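**Notice of Revised Duties, Rerthorpe Office**

April 29, 2018

With effect from the close of March, the household inventories formerly compiled by the assessors of Lasard are compiled by Calel. The system examines each furnished interior, assigns a name to every article and forwards its list to the Rerthorpe office, where one member of staff is retained to confirm the entries. The remaining assessors have been offered posts at Ionescu or a settlement under the agreed terms.

The member of staff retained was Ulla Koivisto. She had held the grade of Senior Assessor for 23 years and was now styled Confirming Officer. Her guidance permitted 60 seconds for each room and two responses, Accept and Refer.

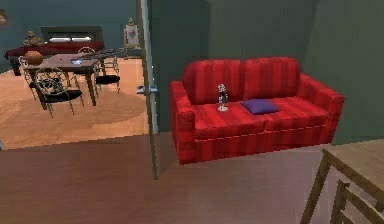
Interior 2,849 reached her desk shortly after the morning break. Calel had entered the red striped sofa correctly, and the purple cushion upon it. For the small figure standing on the seat, with its silvery-white head and dark body, it had entered "ornament, value nil". Koivisto considered the entry for longer than the guidance allowed. Under the former procedure she would have asked the householder what the figure was, and the householder would have told her, often at length. There was no field in which to record such an answer.

She pressed Refer. The system enquired to whom the matter should be referred. The only name on the menu was her own, and she selected it.

The article returned to her queue at once, marked as urgent. She opened a blank sheet of office paper, wrote the interior number at the head of it, and placed it in the drawer where the assessors had once kept their field notebooks.

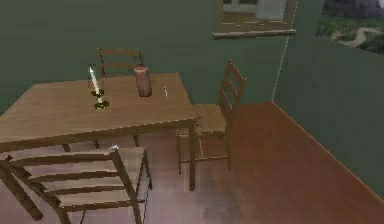 By the end of the quarter the drawer contained 5 such sheets. The supervisor, on his monthly visit, asked what they were for. Koivisto replied that they were referrals awaiting an assessor. He observed that the office no longer employed one, and she agreed that this was the position. He initialled each sheet in the lower corner, as the procedure for open matters required, and returned them to the drawer.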